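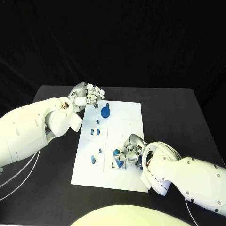

Ustance: broker fee schedules, version 2

Ustance is a small data set of the fees which retail brokers ask from private customers. It contains 44 fee schedules, copied by hand from the public price lists of the brokers and put into one table. The last check of all rows was made on 15 December 2018.

Files

schedules.csv has one row for each fee. brokers.csv has the name and the country of each broker. notes.txt explains the rows where the price list was not clear to us.

Fields

fee_type is one of: trade, custody, transfer, inactivity. amount is given in the currency of the price list and is never converted. min_charge stays empty when the broker does not name a minimum. A zero in this field means that the broker wrote zero.

Known problems

Custody fees are difficult to compare. Some brokers take them from the value of the account, others from each position, and the column basis must be read together with amount.
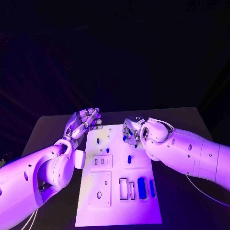 Salma Farouk wrote to us that inactivity fees should also show after how many months they begin, as a fee of 25 per year can start very early with one broker and very late with another. We agree, and the column months_idle was added in August. It is still empty for Hamdy and Baris, whose lists do not mention the period.

Transfer fees are entered for one security. If the list gives a highest total, for example 100, you will find it in max_charge.

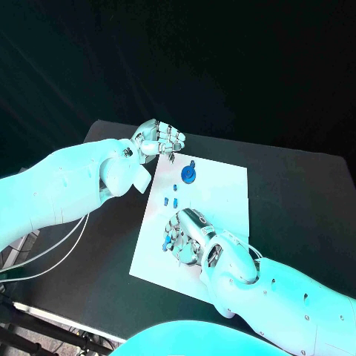 Discounts for new customers are left out, also when they are printed in the same list. Taxes are left out too.

Corrections

Please send the row number and a link to the price list to Hajar Alaoui or Arnel Pangilinan. Without the link we cannot change a row.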